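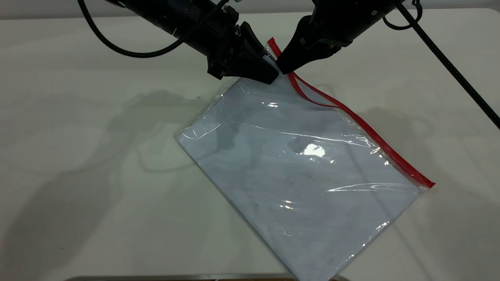

Wayne Oakley wrote in to say that I'm wasting my time on planners, and that a big enough policy will figure out clear plastic by itself. Maybe! But I spent most of Monday staring at logs from our zip-bag task, and I don't buy it yet.

Clear film is mean to a depth camera. You get glare, you get the table showing through, and the point cloud comes back full of holes. The red zipper is the one thing our tracker really trusts, so I say let it! Fit a line to the red, plan both grippers off that line, and replan at 15 Hz (we tried 20 and the solver choked). Nasr, our little planning library, does this in 3000 lines, and I can read every one of them when a grasp goes wrong. Try that with a policy. Wayne, if yours beats it on bags with no colored zipper, send me the logs and I'll print them here.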